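2020-11-11
By Usman Bangash

Framing assistants wanted for the Prirby workroom - part time, training given

Our workroom at Prirby is looking for 6 people who like careful work with their hands. We put posters, prints and family photographs into wooden frames, and we want to have more people at the tables before the next season. You do not need to have worked in a framing shop before. If you have, please tell us, but we will show you our way of doing it in any case.

I run the workroom and I am writing this notice myself, so please forgive me if it is longer than the usual ones. I prefer that people know what the work is before they apply. Last time we received many letters from persons who wished to paint or draw, and I had to disappoint them. We do not make the pictures here. We make the picture flat, clean and safe behind its cover, and we make it hang straight.

What the work is

Most of our frames are plain wooden ones with narrow strips. The customer brings the print, or we receive it by mail in a tube. A print which was in a tube for a long time wants to roll up again, so the first task is to let it rest under a board for one night. After this we measure it, and we measure it again, and write the numbers on the job card. I ask all new people to measure two times even when they are sure. My own worst mistake in this trade was with a customer's wedding poster, and I was very sure that day.

Then comes the backing. For simple jobs we use brown cardboard, cut a little smaller than the inside of the frame. For better jobs we use a board without acid, and this is kept on a different shelf with a different label, please do not mix them. The front cover is glass or clear plastic sheet. We use more plastic than before, especially for large frames and for frames which must travel. It is light and it does not break in the van, but it takes scratches easily and it likes dust very much. Before you close the frame, you hold the sheet against the light and look along the surface. If you see a hair, you open it and begin again. This can happen three times with one frame and you must stay calm.

At the end you fix the back, put in the hanging rings and write the card. A small hammer is enough for all of our work. If you feel that you need a bigger one, something is wrong with the corner and you should ask.

What we are looking for

Patience is the most important thing for me. Good eyes, with glasses or without. Clean hands, and no hand cream on working days, because it leaves marks on the print and on the plastic both. You should be able to stand for two hours and to lift a parcel of 10 kilograms. It is good if you can read a ruler in inches and in centimeters, as our suppliers use both. Laltex sends everything in centimeters and Ginis sends everything in inches, and the two deliveries often come on the same morning.

You should be able to read a simple job card in English. Your English does not have to be perfect, mine is also not. In the workroom we speak slowly and we show with the hands when the word does not come.

We are happy to receive applications from older people, from students, and from people who were away from work for some years. My best cutter, Rajput, joined us after he had retired from another job, and he is now the one who teaches the corners to all new people.

Hours and pay

The position is for two half days every week, morning or afternoon. We try to give you the days that you prefer, but the first weeks are in the morning, when Rajput is there for the training. The training is paid in the same way as the work. We pay 600 for each month of half days, at the end of the month, to your bank account. Travel inside the town is not paid, I am sorry for this. Coffee and tea are free, but they stay in the small kitchen and never come near the tables.

The contract goes until the end of May. After this, we will talk with each person about staying. I do not want to promise it now, as it depends on the orders.

A print, its cardboard, a wooden frame and a clear plastic sheet:

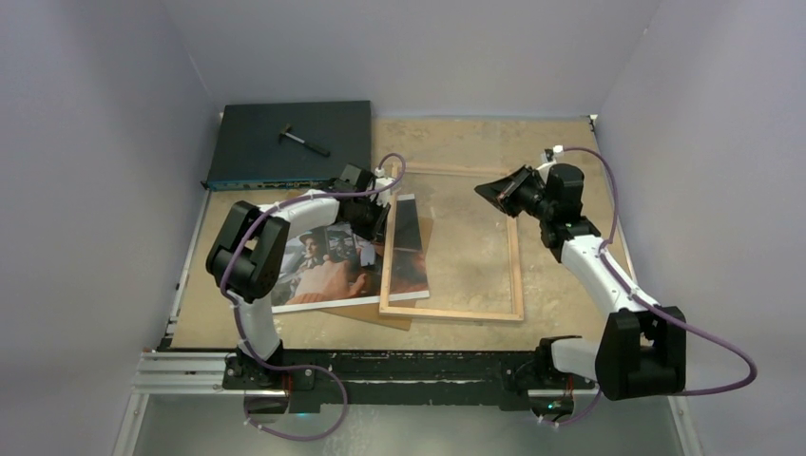
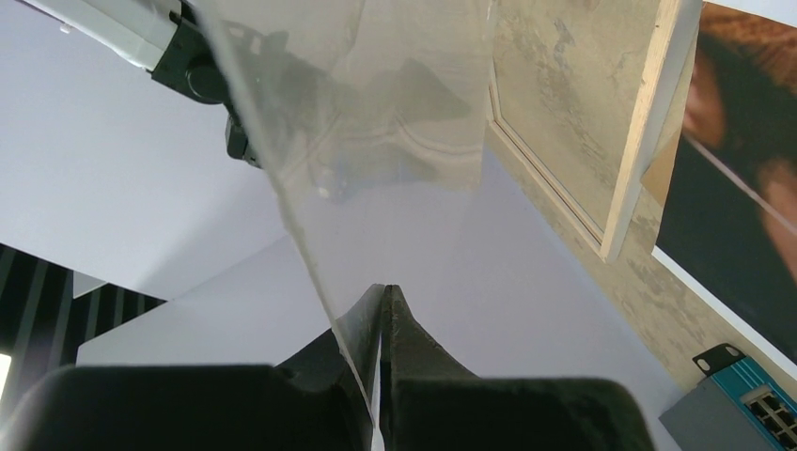 The trial morning

Before we decide, we ask you to come for one trial morning. It is paid also. You will receive an old poster, a frame, backing and cover, and you will have as much time as you want. I am not looking at how fast you are. I look at how you hold the print by the edges, where you put down the tools, and if you wipe the table before you lay something on it. The old posters have been framed and opened many times already, so you cannot do any damage which matters.

Please wear a shirt without buttons on the sleeves, or be ready to roll them up. Rings and bracelets must come off. We have aprons in all sizes, and thin cotton gloves in most sizes - if your hands are very small or very large, write it in your letter and I will order some for you.

How to apply

Write a short letter, half a page is enough. Tell us your name, how we can reach you, which half days are possible for you, and one thing that you have made or repaired yourself. It can be a shelf, a coat, a bicycle, anything. You do not have to send a photograph of yourself and you do not have to send certificates.

Put the number 3102 on the envelope or in the subject of your mail, so that it arrives on my desk and not with the orders. You may also leave the letter at our counter in Prirby during opening hours. I read all the letters myself and everyone receives an answer, also when the answer is no. If you have a question before you apply, please ask for me at the counter. In the afternoon I have more time than in the morning.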